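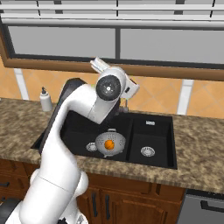
Issue 30, page 2

The worktop that stays put

Shaimaa Tazi has been fitting stone worktops for long enough to have taken out a few of her own. The first kitchen she worked on was her aunt's, and the slab she helped carry in is still there, with a chip by the cooker that she says she can find with her eyes shut.

She now runs Stadden, a small stone workshop with a yard behind it, and spends most of the week measuring and cutting. We met in the office above the saw room, where we had to stop talking whenever the saw started up.

I asked her what people get wrong when they choose a worktop.

"They choose from a sample the size of a biscuit," she said. "A plain colour you can judge from that. Anything with a pattern in it, you can't. One end of a slab can be brown all over and the other end nearly cream. I ask people to come and see the whole piece, and I'd say half of them change their minds."

Speckled stone, she said, goes in and out of favour. When she started, customers wanted browns and tans and little else. Then came a long stretch of white and pale grey, and now she is being asked for brown again, mostly by people who grew up with it.

"I've always liked it. You don't see every crumb. My mother would say that's a bad thing, because then you don't wipe it."

The sink is where she spends the most time. The cut-out is the weakest part of any worktop, and with a double sink there is a long opening and only a thin strip of stone in front of it and behind. She has had slabs crack there on the way up a flight of stairs.

"You carry it upright, always. You never carry it flat like a tray. We clamp a steel bar along the thin bit and it stays on until the stone is down on the cabinets. Two lads who'd come to us from another firm thought the bar was fussy. They took it off to get round a corner and we had to cut the whole thing again. That was 2,000 pounds."

Did they pay for it?

"No, I did. They still work here. They use the bar."

Usman Swati, who does the drawings and the pricing, came in partway through to look for a tape measure and stayed. He came to the trade from joinery and said that stone had made him more careful about walls.

"With wood you can plane a bit off on the day," he said. "With stone you need to know before you get there. Hardly any wall is straight, and old houses are worse. I measure the back of the run in several places and then I measure it again after the cabinets are in. People get annoyed that I come twice."

He also asks customers to have the sink and the tap in the house before he draws anything. A printed size is not enough for him. He had a job at Sekinance, the flats by the old dye works, where the sink that arrived was a different model from the one on the order, and the hole had been cut by then.

On price, both of them were cautious. A plain straight run with one sink costs a good deal less than a corner with upstands and a window ledge, and customers often forget the ledge. Tazi charges about 500 pounds for taking out an old worktop and getting rid of it, and would sooner people did it themselves if they are able.

I asked what they tell customers about looking after it.

"Warm water, a bit of washing-up liquid, dry cloth," said Tazi. "Wipe up oil and wine when you spill them. Put a mat under a hot pan. If water stops beading on it, it wants sealing again, and you can do that yourself in an evening."

Swati added that the sealant round the sink goes before the stone does. He looks at his own every April and usually has to redo the back edge, where the splashes from the tap sit.

The workshop has a job waiting in Ceto Road, a long galley kitchen with no room to turn at the door. Tazi had been to see it that morning. She thinks the slab will have to go in through the window, and she has asked for the blinds to be taken down first.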